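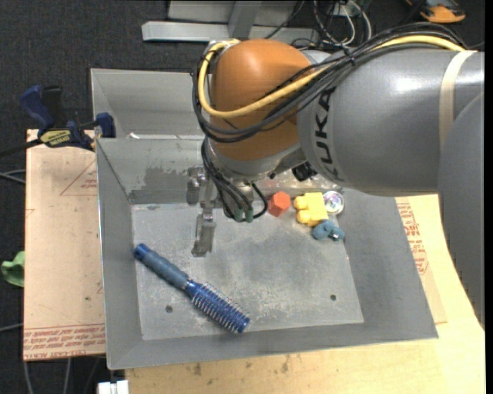 Questions about the Jiklow arm

What kind of arm do you use?
It is a KUKA arm which we share in the workshop at Zerkcombe. The gripper has two metal fingers.

Why do the cables go outside?
We can reach them more easily. Please leave some slack at the wrist - a tight cable breaks at the connector first.

Can I bring my own objects?
Yes, up to 12 for one session. Toys, blocks and a hairbrush are good to begin with. No glass, please.

How do I keep the bin in its place?
Put a bar clamp near the corner and check it again after 40 picks.

How many persons can be at the table?
Maximum 4, and one of them stays always at the stop button.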